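Thread: Two-arm units on furnished suites, what happened to your headcount?

raed_aoun
Cenwood site, August numbers. 2,560 tidy tasks issued, 2,214 closed without a person. The rest went to the floor staff as exceptions. Shift length unchanged, job titles changed.

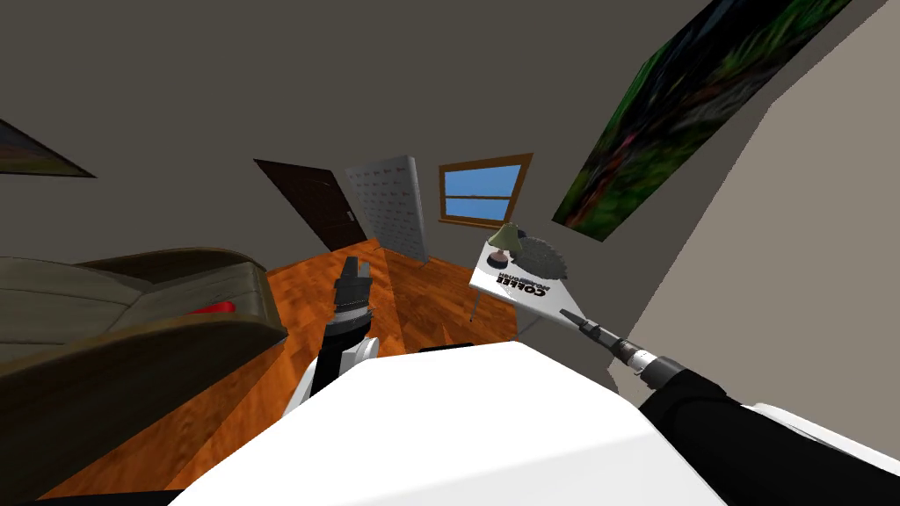
Exceptions are mostly small tables and soft seating. Staff now spend the morning clearing a queue in Fliris and walk far less than before.

melur.oei
Walking less is a cost too. We had 19 attendants at Daher. They lost the say over room order, and that was the skilled part.

raed_aoun
Order can be overridden per floor. Check permissions.

melur.oei
Supervisors only on our license.

v_macedo
Same here. Also, who gets paid for exception handling? Ours is still graded as cleaning.

raed_aoun
Regraded in our case, after 112 logged hours.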